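Minutes, Kedport Folk Song Archive, steering group
26 March 2012, Purves Room

Present: Naima Amrani (chair), Faizal Mangundap, Dalia Mansour, Hazem Kamel (minutes)
Apologies: Samah Abdel Rahman

**1. Previous minutes**
Approved with one correction. Item 4 should read "Erkstead reels", not "Erkstead reals".

**2. Erkstead tapes**
FM reported that transfer of the open-reel tapes is complete except for 2 reels with sticky oxide. These go to Clellby for baking. Files are 24-bit WAV. Speed on the pub recordings drifts by up to 10 percent and has been left uncorrected in the master files. DM asked that listening copies be corrected and labeled as such. Agreed.

**3. Singer permissions**
Signed forms are still missing for the Clellby ballad sessions. Recordings without a form stay off the website. NA to write to the families again.
Action: NA

**4. Album and booklet**
Pressing quote received for 2,750, booklet included. Budget line is 4,000. HK to ask whether the price holds if the lyrics run to an extra sheet. Track order accepted as circulated, with the unaccompanied songs grouped at the start. DM noted that the tune name for track six differs between the tape box and the singer's spoken introduction. The spoken version will be used.
Action: HK, DM

**5. Launch concert**
Erkstead hall is confirmed. No amplification for the solo singers; one stereo pair for the recording. FM to check the hall's ventilation noise with the fans on and off. Performers wear their own clothes. Clothes rail to go in the side room. 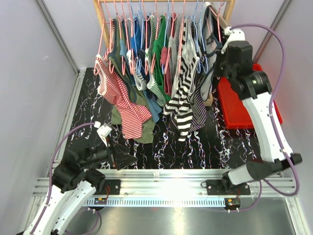
Item 5: clothes rail with shirts on wire hangers.

**6. Any other business**
SAR asked by email whether the index should list songs by first line as well as title. Deferred.

Next meeting: date to be set by email once the test pressing is in.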